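Week 5: The Laundry Task
Lab notes for the Household Automation section
Bavedau building, Tuesday group

Hi all! Most of you asked for a written version of what I said at the whiteboard last week, so I typed it up over lunch. It follows the same order as the talk, with a few extra bits I forgot to say out loud.

Where we are

You've all finished the block stacking unit, and I know some of you are sick of blocks. Good. Blocks keep their shape when you grab them. A shirt doesn't, and a pair of jeans is heavy at one end and floppy at the other, so a grip that worked a minute ago can be useless the next time you try it. I love this unit and I hope you will too — it's messy, and you learn a lot fast.

The task

Pick up clothes and put them in a top-loading washer with the lid already open. We don't press any buttons and we don't add soap. A run ends when you decide it ends, so say it out loud and let your partner write it down.

Two things make it harder than it sounds. First, the opening faces up, so the arm has to lift a garment over the rim before letting go, and long items drag. Second, clothes start in more than one place. Floor pieces need a low reach close to the machine, while a pile sits higher and everything in it is tangled with everything else.

Using both arms

Plan for each arm separately, then check where the plans cross. In the Cadwood runs (the folder is on the shared drive) the left arm works the floor side and the right arm takes the pile. You can copy that split or come up with your own, but please write down which one you used!

The arms at work by the washer, with red and white clothes on the floor:

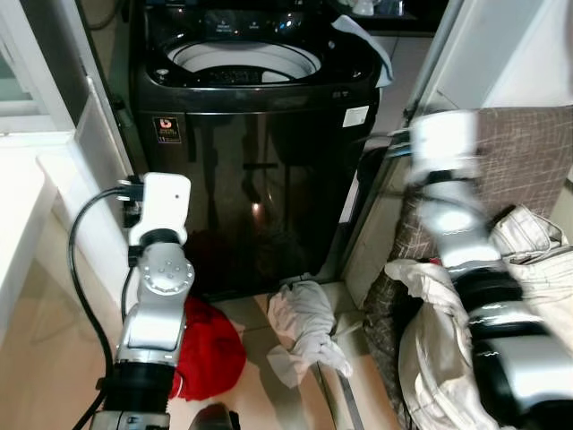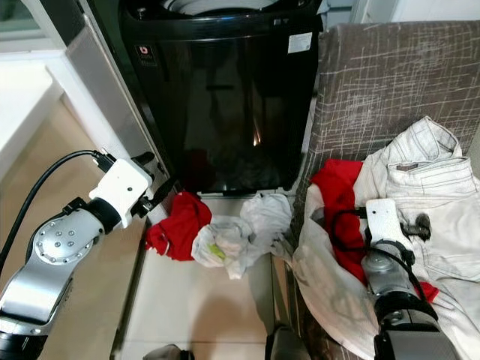 What to look for when you review a run

Go through your recording slowly, once per arm. Watch the fingers at the moment of contact and ask whether they got one layer or three. Glossy surfaces are worth a note as well, because a dark shiny panel can throw reflections back at your vision code and you'll want to know if it got fooled. I lost a whole afternoon to that once with the Duvach code.

To hand in

One page per pair, plus your run log. Give me the grip you're proudest of and the one that went worst. Drop it in the Rosales folder by 9 p.m. on Tuesday, and email me if the upload gets stuck again.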